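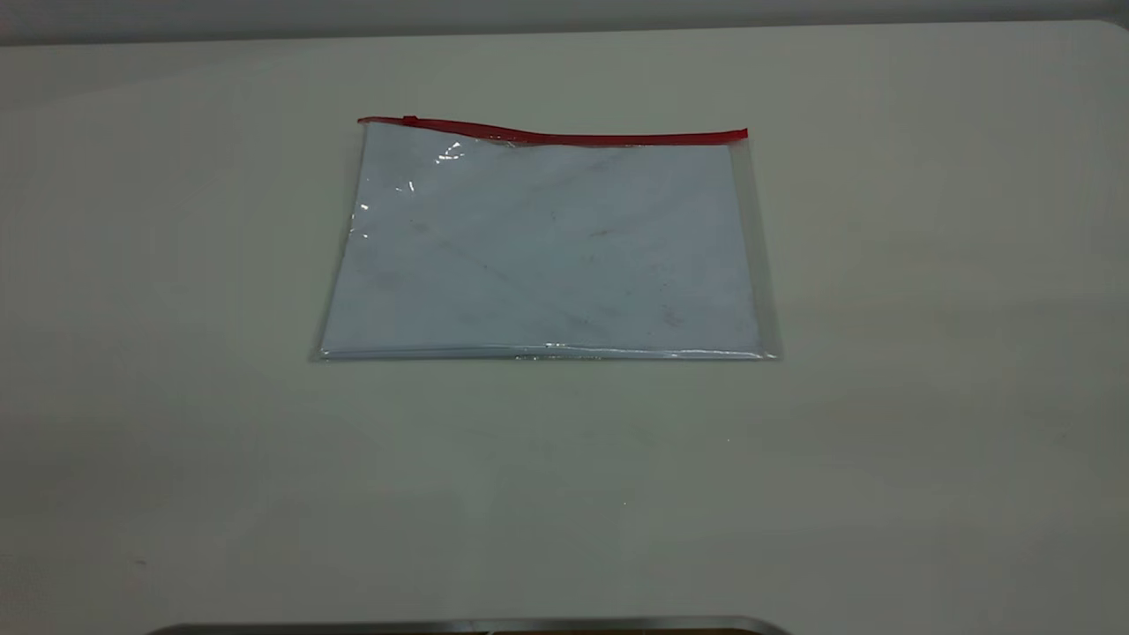
*Clear pouch, red zipper, one flat white insert.*

# Zipper Pouches for Loose Papers

I love these pouches! I started with a pack of Kanby ones in June, and now every sewing pattern, manual and half-finished craft project in the house has its own. They're cheap, they lie flat, and you can find things in them without opening a single one.

## What you need

- Clear zipper pouches, a bit bigger than your largest sheet
- White paper for backing – I like 160 gsm, though 200 is lovely if you want it stiffer
- A soft cloth
- A pencil

## Filling a pouch

1. Wipe the inside of the pouch and let it dry fully.
2. Open the zipper all the way. Going in through a half-open zipper is how corners get bent (ask me about my curtain instructions).
3. Trim the backing so it's a little narrower than the pouch. You want a strip of bare plastic down one side so your fingers have room.
4. Slide the backing in first, bottom edge leading, until it reaches the seam.
5. Add your papers in front of it and smooth from the middle outward with the cloth.
6. Press the air out gently, then close the zipper with the pouch lying on the table.

Creased paper is fine, by the way. Mine relaxes nicely after 2 nights under a heavy book.

## Storing them

Stand them upright in a box, zippers up, and flip through them like records – so satisfying! I'm at 76 pouches and still fit in one drawer. Pencil a short title on the top corner of each backing sheet before it goes in.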